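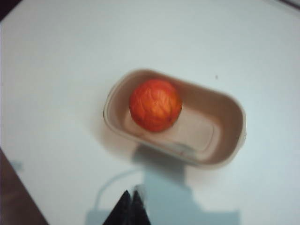

Ticket 236 — festival box office / online seat booking
Status: open again
Opened: Saturday, October 25, 2025

Problem: Pirton quartet concert shows SOLD OUT on the public page. It isn't. 70 seats still free in the back office. Astitz piano recital sells fine, same hall, same price bands.

Tried so far:
Cleared page cache. No change.
Logged out, different browser. No change.
Re-saved the event in Gurik. Came back on sale, then sold out again after 3 minutes.

Checked the hold list. Subscriber block from the April series was copied over with the season template and never released. Released it by hand. Back office now correct, public page still wrong. So the holds were part of it but not all.

Capacity field — somebody typed 1000 for the open-air Živković night and it looks like the two events share a seating plan ID. Changed Pirton to its own plan. Page OK after that. Closed ticket.

Reopened. Confirmation emails for Pirton now print the Astitz start time. Tickets themselves are right, only the email is wrong. Have turned off automatic sending untill fixed.
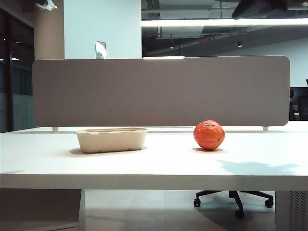
Email template pulls the start time from the old plan, not from the event. Two records that should be joined and arent — think of the tray and the round orange thing on that white desk, side by side, clear gap between them. Event sits on one side, plan on the other, and the template only looks at the plan. Need the link put back in Gurik, I don't have rights for that.

Please do:
Link Pirton event to new plan
Resend confirmations once the time is right
Leave Astitz alone, it works

Door list can be printed as is. Will check the public page again before the phones open.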